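Write the stop rule before the task list

Wulan Entili, Dranddale

Most of the written practice I see for hand-held gripper work begins with the tasks: wipe the basin, pick up the cloth, open the drawer. Conditions for stopping come last, if they come at all. I think the order should be reversed, and that any standard worth adopting should require it.

The person holding the gripper is working in rooms built for ordinary use, with hard floors, counters at hip height and cupboard doors that swing out. Cables run close to the body.
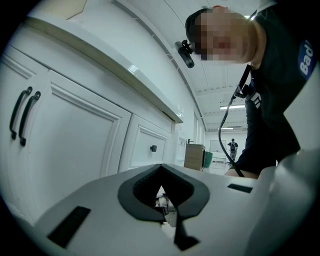
A stop rule has to name a condition the operator can check without putting anything down. "Stop if unsafe" fails that test. "Stop when a cable crosses the forearm" passes it. The draft that Branislav Ďurica circulated in June had 6 such conditions, and I would keep four: cable across a limb, a second person within reach, marker cube obscured, and loss of footing. The other two depend on a screen the operator can't see while working.

Adi Hutapea objects that strict rules cut sessions short and leave gaps in the record. They do. A gap with a logged cause can be filtered out later. An episode where the operator was busy freeing a cable looks like any other episode until someone reviews it - and with 2,000 episodes in a batch, almost none get reviewed.

Floor-level tasks need their own clause. Crouching changes where the slack goes, and a cable length set for standing work should be checked again before the first low grasp.
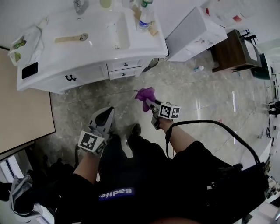
Who should have the authority to call a stop? The operator, and anyone else in the room, with no obligation to justify it until the log is filled in.

Grullent's house rules already say this in three lines. Menon's take 4 pages and leave it to the supervisor. I would adopt the shorter text and add the floor clause.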